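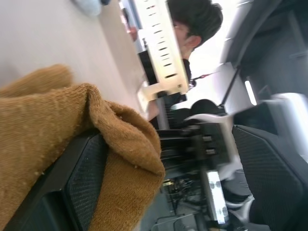

Can a chunky jumper and a pile of socks be sorted in the same go?
Same table, same ten minutes, but do the socks first and leave the knitwear over a chair back till the end. Big woolly things eat the space and you lose a sock under them every time.

Right. Quick guide, because Gifty Eshun asked me to write down how I do it and I keep saying I will.

What you need
A table with nothing much in the middle. Push drinks and bits to the back.
A bin or tub for the finished pairs. Plastic is fine, anything with an open top.
A small basket for odds.
A chair.

Step 1. Tip out
Everything from the wash in one heap, far side of the table, not right under your hands. Pull out jumpers, blankets, anything knitted. Over the chair. Forget them for now.

Step 2. Colours, not pairs
Don't go hunting for the match yet. Darks to one side, greys to another, brights wherever. Navy and black will fool you under a lamp, so do this by the window if you can. I did a whole load at night last March and Dzifa Amegashie went to work in one of each.

Step 3. Pull it straight
Pick one up. Toe in one hand, cuff in the other, pull until it's flat. Not hard, you're not testing the elastic – just enough to get the twist out and see how long it is.

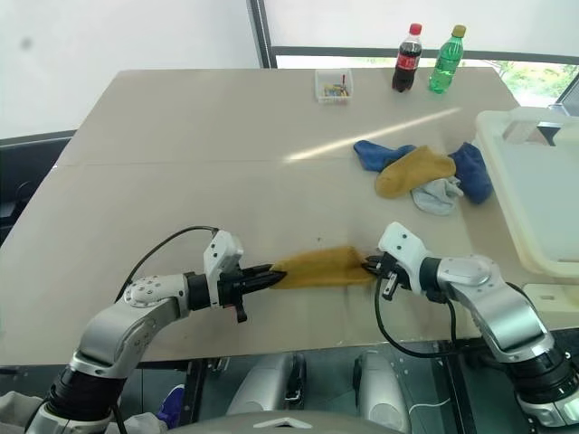

Then lay it down flat, heel facing you, and do the next one the same way. Put it on top of the first. If the toes line up and the cuffs line up, that's a pair. If one is a good bit longer it's either the wrong sock or one of them has been through the tumble dryer and the other hasn't. Keep them together anyway if the colour's right. Life's short.

Step 4. Fold
Two ways.

Thirds: both socks flat, toe end in to the middle, cuff end over the top. Tuck the toes into the cuff if it's a long one. Sits nicely in a drawer and doesn't stretch anything.

Ball: the one your mum did. Quick, but it wrecks the cuff on the top sock after a while. Fine for kids' football socks. I don't do it for wool.

Nhyira Appiah rolls hers from the toe up and swears by it. Tried it, they came undone in the bin. Maybe I roll too loose.

Step 5. Into the bin
Straight in as each pair is done. Don't build a tower on the table, it falls over adn you start again. Thick ones at the bottom, thin ones on top.

Step 6. The odd ones
In the small basket. Leave them for two washes. Still single after that, they're dusters. Check inside duvet covers first, mine are nearly always in there.

Step 7. Now the jumper
Table should be clear by this point. Front down, smooth it with your palms, no tugging. Sleeves straight across the back, one on top of the other. Sides in a little. Hem up to the middle, then once more. Bobbles – pick them off now while it's flat, or use one of those little combs, but go light on a fluffy knit.

Don't hang it. Shoulders go pointy. Over a chair for half an hour is OK, over a chair for a fortnight and you get a ridge accross the middle. Steam will mostly shift it.

For a blanket, half and half again, then roll. Takes less shelf than folding.

If you get stuck
Socks won't lie flat: still damp at the toe, usually. Back on the airer.
Cuff has gone wavy: it's had its day.
Two nearly the same yellow: check the heel, the more worn one is generally the older pair.

Shirts are on another page, when I get to it. Amparo Goicoechea has a better way with the collars than me so I'm waiting for her to show me again.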